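We use cookies to remember your settings. Accept | Manage

Filed under: Set-up Guides > Grippers

19 Feb 2024 — by Chutima Noiphan

Section 6: Comparing two grippers in the simulator

I always do this before bolting on real hardware, and it saves me so much grief!

1. Load the Clemgate table scene and pick the Estent gripper.
2. Set the random seed to 42 — write it down, you'll want it again.
3. Send the arm home with the fingers open.

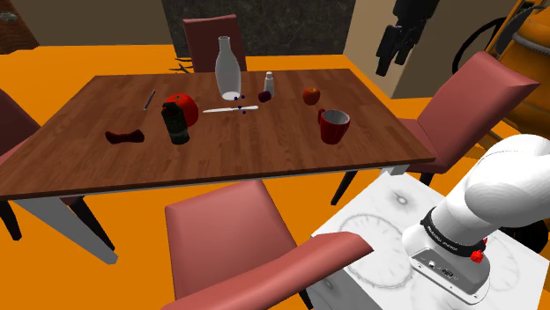 4. Start with the mug, then try the knife (thin, flat things are where my favorites usually fall apart).
5. Swap in the Merkatine gripper and repeat with the same seed.

Note: I cap each run at 1000 steps.

Caution: reset the tool offset after every swap. I forgot once and drove the fingers straight into the tabletop.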